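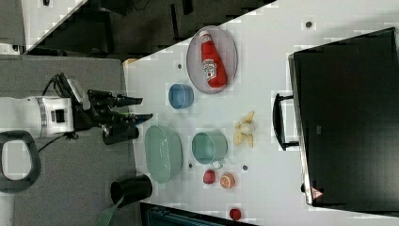

Courses > Robot Software > Handout 3

Thu 26 June -- posted by the Jiltville lab staff
3 min read

Handout 3: From pixels to a grasp, with regrets

Last week you wrote a color filter and were proud of it. Run it on a red bottle with a white label and it will report two objects with a gap between them. Run it on small red fruit and it will be right, which is worse, as you'll trust it.

Thresholds. Channel values go from 0 to 255. Picking 241 as your cutoff for "white" works until the tabletop, the label and the arm all pass. Mask the arm out first, using the joint angles. Kamolrat does this if you turn it on. It ships turned off.

Shape. A mug has a handle and a plate doesn't, so a bounding box is enough for one of them. A peeled banana is enough to ruin anyone's ellipse fit. Store the mask.

Stacked things. If the bottle lies on the plate, the planner must know which one moves first. Irkum keeps this as a support graph; Jorov keeps it as a comment reading "fix later".

Approach. Sample up to 80 grasps per object, drop those that collide, then rank the rest. Check the whole arm for collisions -- the fingers are seldom what hits the basket.

For next time: write the support graph for your own table. Bring the version that fails.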